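April, a little past ten at night

I meant to write this right after supper and then sat with the radio on for far too long, so it will be a sleepy entry. The county ethics hearing ran all afternoon and I stayed for the whole thing, on a bench made for much smaller people. 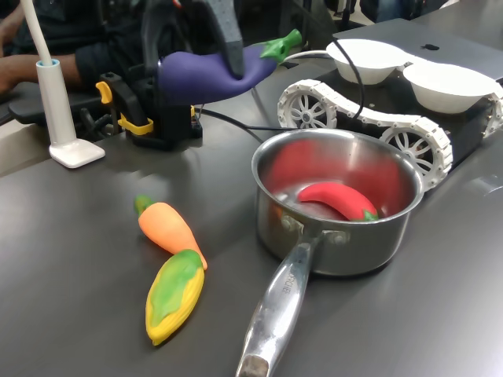
Purple eggplant, green cap and all.

The question was who in the commissioner's office passed the Juteo contract papers along before the vote, and I'm afraid I know no more now than I did at lunch. They have 203 pages of emails - I had pictured a thin little folder! - and the lawyer read from them so softly that we all leaned forward together.

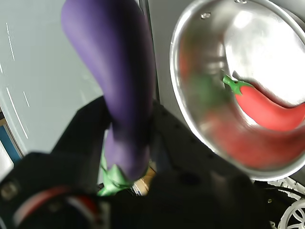 Then came the break, and I had a lovely talk in the hallway with a woman from Villa who has been following this since the first story ran. She thinks the leak did us all a favor. I half agree, though I do wish people would sign their names to things.

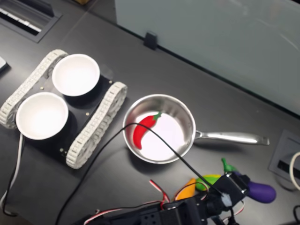

The board meets again next month to decide whether to send it on to the state. I'll go, of course, and bring a cushion. I've had that red chili pepper in the saucepan on my mind all evening, so tomorrow is going to be chili, a big pot of it, and I'll read the rest of the emails while it simmers.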